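Fórum Casa & Cozinha > Lavagem e arrumação > Talheres: escorrer em pano felpudo ou em escorredor vertical?

Página 1 de 1

barberg_sul
Mensagens: 600
8 de outubro de 2022

Troquei o escorredor de inox por uma toalha felpuda aberta na mesa, ao lado da bancada, com um porta-talheres de plástico perfurado em cima. O inox acumulava água na bandeja e deixava marca de calcário nos cabos. Queria comparar procedimentos com quem lava à mão todos os dias.

Parâmetros da minha cozinha: água dura, sem máquina, talheres de proveniência mista. Uns são de metal inteiro, outros têm cabo de plástico. Os de metal inteiro secam depressa. Nos de cabo plástico fica sempre água na junção com o metal, e é aí que aparece a mancha.

Procedimento atual:
1. Enxaguar com água quente e sacudir sobre o lava-louça.
2. Pousar na toalha, sem sobrepor.
3. Passados dez minutos, transferir para o porta-talheres.

A dúvida está no passo 3. Colheres com a concha para cima ou para baixo? E os garfos?

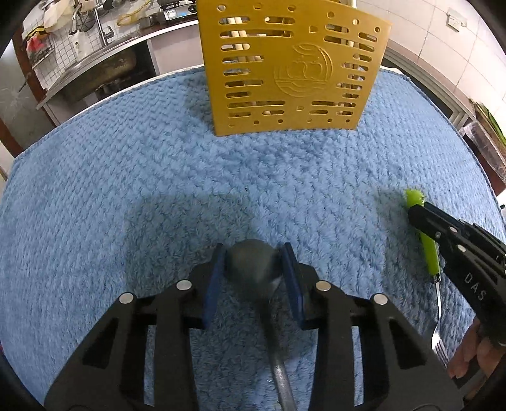

No caso dos garfos inclino-me para os dentes para baixo, por causa da água que escorre para a junção do cabo quando ficam ao contrário. Nas colheres não noto diferença, desde que não encaixem umas nas outras.

udby
Mensagens: 3.506

Dentes para baixo só se o fundo do recipiente for perfurado. Com fundo fechado, a água junta-se precisamente onde os dentes assentam e ao fim de umas semanas tens uma película no plástico. Verifica primeiro o fundo. As ranhuras laterais ventilam, mas não drenam.

Quanto à toalha: discordo do uso de felpo alto. Retém muita água e demora a secar entre lavagens. Um pano de favo de algodão absorve o suficiente e fica seco à noite.

Roy
Mensagens: 80

Uso felpo há anos sem problema nenhum. O requisito é mudar de toalha todos os dias e lavar a 60 graus sem amaciador. O amaciador reduz a absorção e depois as pessoas culpam o tecido.

udby
Mensagens: 3.506

Mudar todos os dias implica sete toalhas por semana só para talheres. Não me parece um procedimento eficiente.

Roy
Mensagens: 80

São sete toalhas que iam para a máquina com as do banho. O acréscimo de carga é pequeno. E o felpo tem outra vantagem, que é amortecer: um garfo pousado em pedra ou em inox risca e faz barulho.

Howard Lockwood
Mensagens: 2.713

Duas notas.

Primeira: utensílios de madeira não devem partilhar o recipiente com talheres molhados. A madeira absorve pelo topo, incha e racha ao longo do veio. Se guardam pauzinhos ou espetos no mesmo porta-talheres, separem-nos ou deixem-nos entrar só depois de tudo seco.

Segunda: a posição da colher tem alguma importância. Com a concha para cima, a gota desce pelo cabo e sai. Com a concha para baixo, se ficar encostada à parede do recipiente, forma-se um filme de água entre as duas superfícies e a secagem atrasa. Por higiene há quem prefira o contrário, para pegar sempre pelo cabo. Eu lavo as mãos antes e mantenho a concha para cima.

barberg_sul
Mensagens: 600

Fui verificar o fundo: tem furos, mas estreitos, e dois estavam tapados com calcário. Desentupi com vinagre e um palito. A parte da madeira não me tinha ocorrido, vou passar a usar um frasco à parte.

udby
Mensagens: 3.506

Com furos estreitos convém levantar o recipiente uns milímetros. Assente diretamente no felpo, a drenagem faz-se por contacto e a toalha fica encharcada nesse ponto. Quatro pés de silicone autocolantes resolvem.

Roy
Mensagens: 80

Sobre felpo os pés afundam-se. Uma grelha pequena por baixo funciona melhor - tenho uma da Pukier, daquelas de arrefecer bolachas, cortada à medida.

Howard Lockwood
Mensagens: 2.713

Grelha cortada pede lima nas pontas, senão puxa os fios da toalha. De resto, de acordo com o Roy.

udby
Mensagens: 3.506

Mantenho o pano de favo. Se o barberg_sul experimentar os dois, que ponha aqui os tempos de secagem, com a mesma quantidade de talheres e a janela fechada.

barberg_sul
Mensagens: 600

Posso fazer isso durante a semana. Falta-me comprar o pano.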